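Support > Kitchen > Flultero Steam Set > First Use and Care

4. Preparing the steamer before the first use

Your Flultero set has two baskets and one lid. Please read this section fully before you put anything on the stove. The article number 3967 is printed on the bottom of the carton, and you will need it if you write to us.

1. Take all parts out of the carton and remove the paper between them.
2. Rinse the baskets and the lid under cold water. Do not use dish soap. Bamboo takes in the soap and gives it back to the food.
3. Fill a wide pot with water and bring it to a boil. Place the empty baskets with the lid on top and let them steam for eight minutes.
4. Turn off the stove, wait until the steam is gone, and lift the baskets off with two dry cloths.
5. Let everything dry in open air, standing on its side. One night is enough in most kitchens, but in November or in a humid house it can take longer.

Note: A light smell of grass during the first steaming is normal. It becomes weaker after each use.

Caution: Never place the basket directly on a burner or in a dry pot. Check the water level during cooking and add hot water from the side, not through the basket.
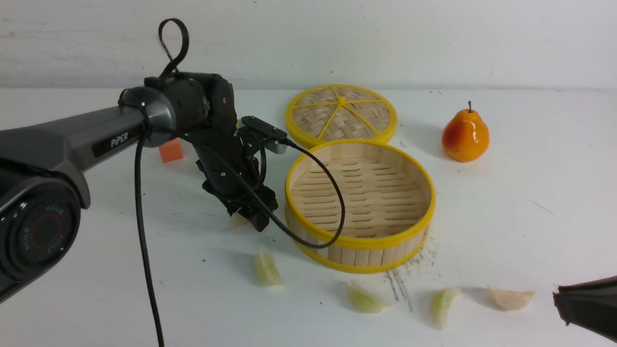 5. Steaming food

1. Choose a pot in which the basket sits firmly on the rim. If the pot is wider than the basket, use the Baert adapter ring (sold separately).
2. Pour in water, but keep the surface at least two fingers below the bottom of the basket.
3. Line the basket with cabbage leaves or with baking paper in which you have made small holes. Dumplings stick very easily to bare bamboo.
4. Leave a little space between the pieces. Buns grow when they cook.
5. Put the food that needs the longest time in the lower basket.
6. Close the lid and start to count the time only when you see steam coming out.

Caution: Open the lid away from your face. The steam can burn the skin.

6. Cleaning and storing

Wipe the baskets with a damp cloth after each use. For stuck food, use warm water and a soft brush. The set is not suitable for the dishwasher.

Store it in a place where air can move, and not in a plastic bag. If you find small spots of mold, brush them off, steam the empty basket again and dry it well. If the spots come back, please replace the basket.

Text of this section: Rianne Prins, Drivau Kitchen Support

Related articles
Choosing a pot for your steamer
Baert adapter ring: sizes and fitting
Plorerura baking paper, round
Replacing a basket or lid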